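The Drawer at the Bottom

Bottom freezers have taken over the American kitchen, and most of us still load them like the old top ones. A few changes make a deep drawer much easier to live with.

When the last top-freezer refrigerator left our test kitchen, it took with it two wire shelves, a row of door racks and an ice tray holder. Its replacement had one big drawer under a pair of doors. By the end of the first month, the drawer was full, and getting to the peas meant taking out a turkey breast, two loaves of bread and a bag of shrimp.

A drawer is good at holding large, awkward things. You can lay a pizza box in it if the drawer is wide enough, and you can see the top layer without crouching. It is bad at holding many small things, which slide to the bottom and stay there. Most owners find this out around the time they buy a second bag of corn.

Start by emptying it

Pick a morning before you shop, when stocks are low. Move everything into a cooler with ice packs. Throw out anything with torn packaging, anything you can't identify and anything you know you won't cook. Food held at a steady zero degrees Fahrenheit stays safe for a very long time, but taste and texture go. Ground meat is best within four months. Bread starts to taste of freezer well before that.

Wipe the bin with warm water and a little baking soda, then dry it fully, including the corners. If the vent slots have crumbs or frost in them, clear them with a dry cloth. Cold air has to get through those slots, and a bag pushed up against them can leave one side of the drawer colder than the other.

A bin that is mostly empty is a useful thing to look at. You can see how wide the floor is, where the vents sit and how little it takes to fill a corner. A small bottle lying on its side uses more floor than it would standing up, and it can roll each time the drawer is opened.

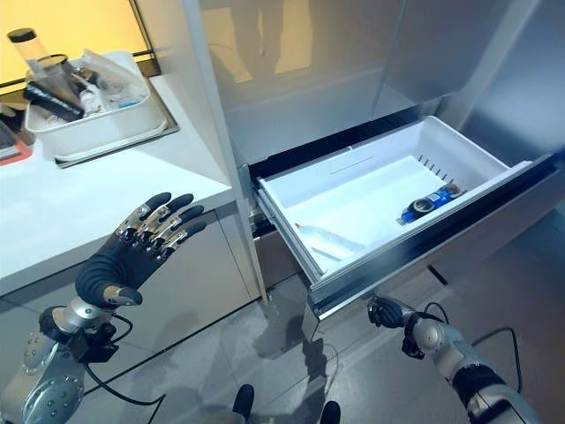 Stand things up

The best change we made was to file food on edge, the way you would file folders. Freeze soup, sauce and ground meat flat in zip bags on a baking sheet. Once they are solid, stand them in a narrow open box with the label edge up. One box holds a week of dinners and can be lifted out in one go.

We tried two sets of boxes. The Skanard boxes are clear plastic with a cutout handle at each end, and a set of three costs $18. They fit our drawer with a little room left over. The Sokell ones cost $19, are a bit deeper, and have a lip that caught on the basket above. Either will do the job, but measure the drawer with the upper basket in place before you buy.

Cardboard also works for a while. A shoebox lasted us most of a summer before the bottom went soft.

Give each food a side

We keep meat on the left, vegetables on the right and bread in the upper basket. The order doesn't matter much. Keeping to it does, particularly in a house where more than one person puts away the groceries.

Raw meat should sit in its own box with solid sides, so that a leaking package stays contained if the power goes out. Don't freeze carbonated drinks at all. Other liquids need room to expand, so leave an inch at the top of a jar or tub.

Write it down

Tastness, the meal-planning service, has a freezer list in its app, and 70 readers tried it for us over the winter. Most went back to paper by March. A sheet on the refrigerator door with a pencil on a string was easier to keep up. Cross off what you take out and add what you put in.

Check the seal and the slides

A drawer that doesn't close all the way will frost up overnight. Close it on a dollar bill and pull. If the bill slides out easily, clean the gasket with soapy water and try again. Then look at the rails on each side and wipe away any crumbs or spilled ice.

Repair shops see plenty of worn slides. Šindelář Appliance, which services 3,000 refrigerators a year in our area, says overloaded drawers are a common reason for the call. Put heavy items toward the back and low down, and push the drawer shut with a flat hand instead of a knee.

Do the full cleanout twice a year. We do ours in August, ahead of the sweet corn, and again after the holidays.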